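Grellmont Lighting Forum - Public Interiors

Truvska_Office, 2/10/24
The Zavdale library foyer scheme has been issued for comment. It provides 142 recessed fittings at 4 lighting levels. Members are invited to respond.

hallkeeper
We question the level at the entrance doors. A figure of 400 lux is excessive for evening use.

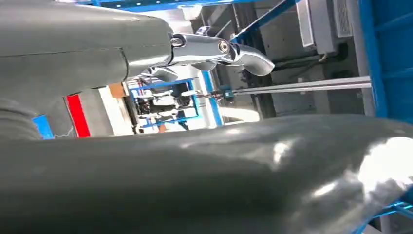
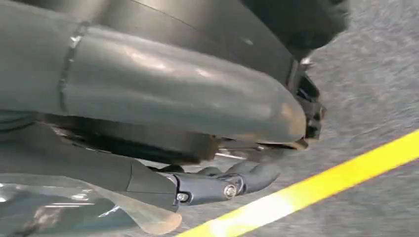 We would support 285 lux after dusk - with the daytime setting left unchanged.

northstair
I must disagree. Visitors with low vision rely on a bright threshold, and the desk is hard to find as it is.

Truvska_Office
Both comments are noted. The evening setting will be reviewed in May.

hallkeeper
Please publish the dimming schedule as well.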